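3.2 Collecting the demonstrations

The policy learns from people, so the quality of the people matters more than we would have liked. All demonstrations were gathered by two operators, Arturo Pace and Arturo Marras, who appear in the logs as AP and AM after a fortnight in which every episode was credited to "Arturo". Each operator drove the arm by hand controller while looking at the same two views the policy would later get: one from the fixed camera at the bin and one from the camera at the wrist. Looking directly at the bin was forbidden. Both operators report that they kept to this rule, and both report that the other did not.

The parts live in a shallow grey bin with sloped walls, which we call the Brikwood set after the cupboard it came out of. The slopes were meant to return stray parts to the middle of the floor. They do this well, and they also return them while the operator is still trying to pick them up.

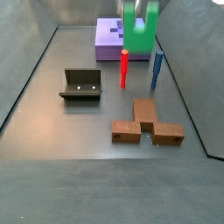
Page last changed: 9/17/21

Parts differ in colour and outline so that a request such as "pick up the green one" has a single right answer. Some have an obvious place to hold. The green U offers two prongs and a gap between them, and operators disagreed from the first morning about which to use. We did not settle the matter for them. A policy trained on only one way of holding a part tends to give up, or do something worse, when that way is blocked, and an argument between colleagues is a cheap source of variety.

An episode starts when the operator presses the pedal and ends when the part has been lifted, moved and set down again within the bin. Episodes were recorded with Jodico, our logging tool, and trimmed with Odar, which removes the long still stretches at either end in which the operator is thinking or drinking tea. Of 300 episodes recorded in May, 217 were kept. The rest were dropped for the usual reasons: lost frames, a part pushed up the wall and out of reach, or a pedal pressed by a passing foot. Failed grasps that were put right within the same episode were kept on purpose – the policy will fail too, and it may as well see how one recovers with dignity.

The wrist view earns its keep once the fingers close. From the fixed camera, a part and the gripper holding it often cover one another, and a good grasp and a poor one can look much the same. At the wrist, the contact between finger and part is usually in plain sight (Figure 2), though at the price of losing most of the bin.
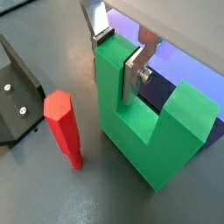
Figure 2. Wrist view with the green part held by one arm, a finger on each side; the red peg stands to the left.

Labels were added afterwards. Each kept episode carries the name of the part, the side from which it was held and a mark for how tidy the motion was, given by the operator who had not recorded it. The tidiness marks were generous in the first week and became less so after the operators saw each other's. We use them only to weight the training samples, and Section 4 shows that leaving them out changes very little, a result that was received coolly by both annotators.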